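**Stores Assistant (part-time), Mudaliar Collection, Kuvport**

22 hours a week, one-year contract, with a possible extension if funding allows

The Mudaliar Collection looks after household goods, shop fittings and trade tools from Kuvport and the villages up the river. Most of it is kept at Flusgate, a former grain warehouse built in 1782, and very little of it is on display. We are moving the contents of the upper floors down to the ground floor before the roof is repaired, and we need another person to help with the packing, labelling and record keeping.

You will report to Divya Kaimal, who runs the stores. The other member of the stores team works mornings only, so you will spend a fair amount of time working by yourself. Please think about that before applying. Some people like it and some find the afternoons long.

## What the work involves

Most days start with a shelf list. You take a bay, check each object against the list, note its condition, pack it, and record where it has gone. Objects without a number are given a temporary one and put on the query shelves. Divya goes through these with you at the end of the week.

You will also:

- make padded trays and cut tissue and foam to fit
- move boxes between floors using the goods lift
- update location records in Amuletti, our catalogue system
- check the insect traps and write up what is in them
- answer the door to couriers and sign for deliveries
- help with school and research visits now and then

The biggest single group still to be moved is the ironmongery. It came to us from a shop that closed a long time ago, and much of it is still in the shop's own drawers. Some drawers match their labels and some don't. After that there are the dairy things, two runs of shop signs, and a great deal of pottery that has been wrapped in newspaper for decades. We keep the newspaper.

There is some lifting. Nobody is asked to lift anything over their own limit, and heavy items are always moved by two people. You will be on your feet for much of the day and will need to use a kick stool. Flusgate is cold from November to March. We provide a fleece and gloves, and there is a heated room for desk work and breaks. The ground floor and staff toilet are step-free; the upper floors can be reached by lift, but the lift is for goods and has to be worked from the outside. If that would be a difficulty, talk to us, as much of the job can be arranged on the ground floor.

## Who we are looking for

You don't need a degree or a museum background. People have come to us from libraries, removals firms, a bakery and a school office, and have done well.

You do need to:

- write clearly and legibly, by hand and on a screen
- be steady and tidy with small or fragile things
- be willing to say when you have dropped, broken or mislaid something
- be able to follow a numbering system without improving it

It would help if you have used any kind of stock or catalogue database, or have packed breakable goods before. Training on Amuletti takes 2 days and is given in your first fortnight.

## Condition notes
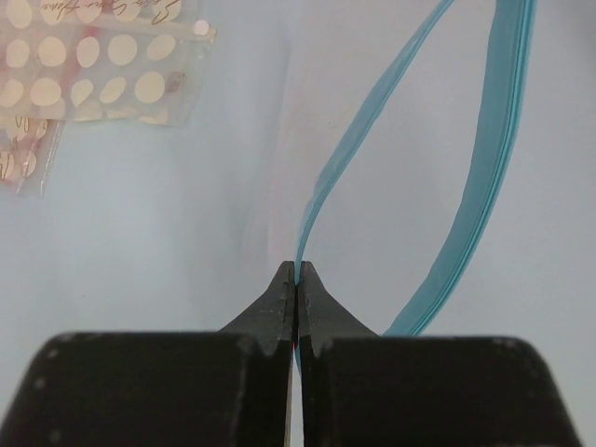 Condition notes are the part of the job that new starters find hardest, and we will ask you to write a short one as part of your application. Use plain words, say where on the object each thing is, and leave out guesses about how it happened. For the black surfaces in the photograph, "slightly scuffed and dusty, small pale specks on the broad bases, faint wear lines along the inner faces of the tips" is at the right level. "Fair" or "a bit tired" is no use to us, as the next person can't compare anything with it. Choose any object you have at home and keep your note to 90 words or fewer. Spelling is not marked.

## Hours, pay and leave

The hours are worked over three days, which we will agree with you and then keep the same each week. The stores open at 8.30am and are locked at 5pm. There is no weekend work apart from the September open day, and time off is given in return.

Pay is on the first point of our assistant scale, which is printed in the application pack. Leave is in proportion to hours worked. You can join the pension scheme from your first month. We pay for safety shoes, and for bus fares on any day you are asked to work away from Flusgate. There are a few parking spaces in the yard — they fill early — and a rack for bicycles under the loading canopy.

## How to apply

Ask for an application pack at the Mudaliar Collection office, Kuvport, or pick one up from the front desk between 10am and 4pm. Send back the form, your condition note and the names of two referees. One referee should be someone you have worked or volunteered for. We don't need a CV, and we won't read one if it is sent in place of the form.

Interviews will be held at Flusgate by Divya Kaimal and Hélène Wong, our collections manager. They last less than an hour and include a simple packing task and a walk round the stores, so wear flat shoes and bring a jumper. Travel costs are refunded on the day if you bring your ticket. Everyone who applies will get a reply, and anyone interviewed can ask Hélène for comments afterwards.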